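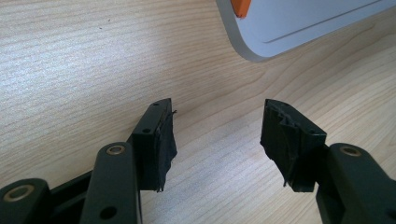 Kikberg Delegation Table Flag and Nameplate Set

Sold by Nileck Conference Supplies. Designed by Iñaki Manzano. Page last revised 2025-08-07.

The Kikberg set is a table flag, a country nameplate and a weighted base, made for bilateral talks, signing ceremonies, consular receptions and plenary sessions. It is supplied to foreign ministries, permanent missions, embassies and the conference venues that host them. It can be ordered for a single delegation or for a full room.

The base holds one flag or two. With two flags fitted, the poles lean away from each other at a fixed angle, so that neither flag stands higher than the other and the fabric does not overlap. With one flag fitted, a blanking plug closes the unused hole. The plug is included with every base and is stored in a recess underneath.

What is in the box

Weighted base in dark grey or cream
Two flag poles with plain round tops
Nameplate holder with clear front cover
Blank nameplate cards
Blanking plug
Felt pad for the underside of the base
Printed sheet with the flag orientation guide

Flags are ordered separately. Please see the section on flags below.

Nameplates

The nameplate slides into the holder from the left and is held by a small catch. It shows the same text front and back, so that the chair and the delegate can both read it. Cards can be printed on an ordinary office printer using the template we send with each order. The template is set up for short-form country names, and has a second layout for long names that need two lines.

We also print cards to order. Send the list as a plain spreadsheet with one name per row, spelled exactly as you want it to appear. We do not correct, translate or shorten names, and we do not put the list in alphabetical order unless you ask us to, as the order depends on the working language of the meeting. A proof is sent back before anything is printed. If the name of a state or its delegation is a matter under discussion between the parties, please settle the wording before the proof is approved. Reprints after approval are charged at the normal rate.

Observer and organisation cards are available in the same size, with or without a coloured strip along the lower edge.
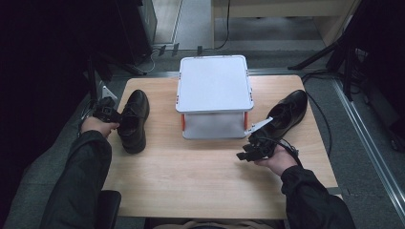

Flags

Flags for the Kikberg are satin, hemmed on all sides, with a sleeve that slips over the pole. All are cut to one size. National flags differ in their official proportions, and some customers prefer each flag in its own ratio. Others want every flag on the table to match. We supply matched sizes as standard, and official proportions on request. A mixture of the two in one room looks like a mistake, so please choose one method for the whole order.

When a state changes its flag, we withdraw the old design from the list as soon as the new one has been formally adopted. Customers holding the old design can order single replacements — there is no minimum quantity for this.

Setting out the table

For talks between two delegations, the usual arrangement is one base with both flags at the centre of the table and a nameplate in front of each head of delegation. The host's flag position varies from one protocol office to another, and we do not advise on it. The orientation guide only shows how each flag should hang when seen from the front, and which edge goes to the pole.

For larger meetings, one base per delegation is placed directly behind its nameplate. Leave enough room for the microphone stalk. If the table has built-in microphones, the low version of the base is easier to fit. It has a shorter front edge and takes the same poles and the same nameplate holder.

The base should stand on its felt pad at all times. On polished tables, lift it to move it and do not push it. The weight is inside a sealed shell, and the shell should not be opened.

The Robles carrying case

The Robles case is a hard case with foam inserts, for missions that take their own sets to meetings abroad. It comes in two sizes, one for 5 complete sets and one for 20. Flags travel flat in a sleeve in the lid and do not need ironing on arrival if they were put away flat. Poles have their own channel down one side.

The larger case is heavy when full and has wheels and a pull handle. It is not meant for the cabin of an aircraft. The smaller one may be accepted as hand luggage, depending on the airline.

The case can be labelled with the name of the mission. We can leave it unmarked if you prefer.

Ordering and delivery

Sets in stock are sent out within three working days. Printed cards add time for the proof, and the clock starts when the proof is approved. Orders of up to 50 sets can normally be filled from stock outside the busy season. December is the month when many missions replace equipment before the year closes, and orders placed then should allow longer.

We accept official purchase orders from ministries, missions and international organisations. For deliveries exempt from tax, send the exemption form with the order, as we cannot apply it afterwards. Deliveries to secure buildings need a named contact and, where the building requires one, a gate reference. Please include both in the delivery notes.

Sets can also be hired for a single meeting. Hire covers the bases, poles, nameplate holders and flags. Printed cards are sold, and are yours to keep. Hired sets should come back in the case they were sent in, with the flags on top.

Care

Wipe the base and the nameplate cover with a soft damp cloth. Do not use glass cleaner on the cover, which will turn cloudy. Flags can be washed by hand in cool water and dried flat, away from direct sun. A cool iron on the reverse side is safe.

Spare parts

Poles, holders, covers, plugs and felt pads are all sold singly. Parts for the earlier Flellent base are still available, but the Flellent pole is thicker than the Kikberg pole and the two cannot be exchanged. To tell which base you have, turn it over: the Flellent has no recess for the plug.

The bases are guaranteed for five years against cracking and loosening of the weight. Flags and printed cards are not covered. To make a claim, send the order number and a short note of the fault to the sales office.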